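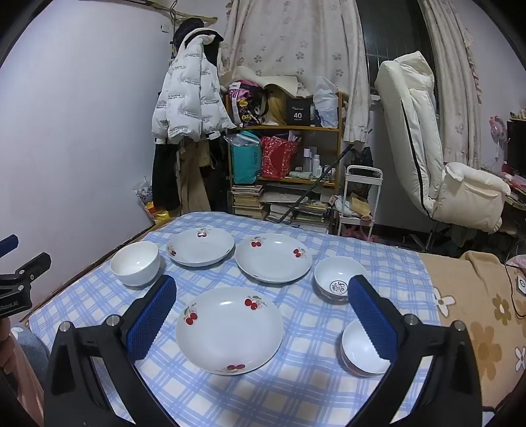

Plates with a cherry pattern and white bowls set out on a blue-and-white plaid cloth.

Print this story | E-mail this story

Cherry plates and odd bowls wanted for Trorville dish share

March 26, 2021

If you have ever opened a kitchen cupboard and had to hold back a slide of mismatched plates with one hand while you reached for a mug with the other, Leanne Penrose would very much like to hear from you.

Penrose runs the Trorville Dish Share, which takes in crockery that people no longer use and passes it along to households setting up a kitchen from scratch. She started it last August with a couple of boxes from her aunt's house on Whiteley Road, and since then 251 homes in and around town have picked up a set, which is a good deal more than she ever expected when she was wrapping saucers in newspaper at her own dining table.

The spring collection opens this week, and she is hoping to reach 2,000 pieces by the time it closes. Dinner plates and cereal bowls are needed most, with small side plates close behind. Patterns are welcome (the cherry ones tend to be spoken for almost as soon as they are unpacked, and Penrose admits she has a soft spot for them herself), and so are plain white bowls, which go with just about anything.

"People apologize to me because their things don't match," she said. "Well, mine at home don't match either! We had a family come by who picked every single plate in a different pattern, so the kids could each have their own, and I thought that was the nicest table I'd ever heard of."

She does ask that pieces be washed before they come in, and that anything with a chip on the rim or a crack through the glaze be left out. Glasses can't be taken this time, as there isn't the shelf space, but serving dishes and teapots with their lids are fine. Plates travel best standing on edge in the box with a dish towel tucked between them.

Boxes may be left at the side door of the Kamum Community Hall until 4 p.m. each day, or at the front counter of Jaltex Hardware during store hours. Pickup can be arranged for those who don't drive. Anyone who would like a set for their own kitchen can put their name down at either place, and there is no form to fill in and no charge. At last word, 34 households were on the list.

Related stories

Kamum hall kitchen to get new sink
Seed swap moves to Whiteley Road
Trorville library adds evening hours
Recipe: Leanne's sour cherry crumble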